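The Healing Rooms of Gevevach Want Your July

A prayer movement with a big calendar and small records is asking its members to believe before they check.

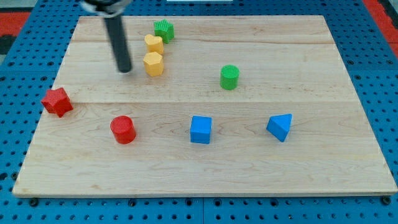
A pale board made up of three planks, on a blue work surface.

The testimony that made Gevevach Fellowship famous lasts less than a minute. A man in a gray suit says he came in with a bad spine and walked out without one. The crowd roars, the band comes in, and the host moves on to the next person in line. I have watched it many times, and I still don't know the man's last name, his town, or his doctor.

I asked the fellowship for all three. A spokesman, Dénes Simon, wrote back that the ministry "does not put God's work on trial." He did send me a link to register for the July gathering, where a seat in the main hall costs $60 and a place in what the fellowship calls the healing rooms costs $680.

Simon says the higher price covers meals, lodging and "extended ministry time." He also says no one is charged for prayer. Both statements may be true. It is still hard to see how a person gets into the healing rooms without paying, and when I put that to him he said scholarships were available. He would not say how many had been given out.

Gevevach began as a Bible study in a rented storefront in Prevel. Its founder, Esko Väisänen, had sold commercial flooring and spoke about it often in his early sermons, which are better than his recent ones. Back then he talked about debt, marriage and drinking. Somewhere along the way the sermons turned to miracles, and the fellowship moved into a hall that holds 900.

Hatsue Morikawa sang in the choir during those years. She left after her sister, who had diabetes, was told from the stage that her treatment was over. "They never said stop your insulin," Morikawa told me. "They said walk in what you've received. What would you think that meant?" Her sister kept taking it, mostly because Morikawa stood in the kitchen and watched her.

The fellowship says it tells everyone to stay under a doctor's care. The line does appear on its registration form, on page 2, under the parking instructions.

Not everyone I spoke to was so sour. Issa Mansour, who still attends, said the church paid his rent after he lost his job and never mentioned it again. I believe him. I also noticed that he changed the subject when I asked about the man in the gray suit.

Kiprono Langat, a pastor across town at Dredora Chapel, has prayed for sick people most of his working life. He thinks some of them got better because of it, and he has no patience for my doubts on the subject. But he keeps a notebook, and he writes down the ones who died. "If you only count the good days, you're selling something," he said.

I asked Simon whether Gevevach keeps a list like that. He said he would look into it. That was in January 2024, and registration for the healing rooms is still open.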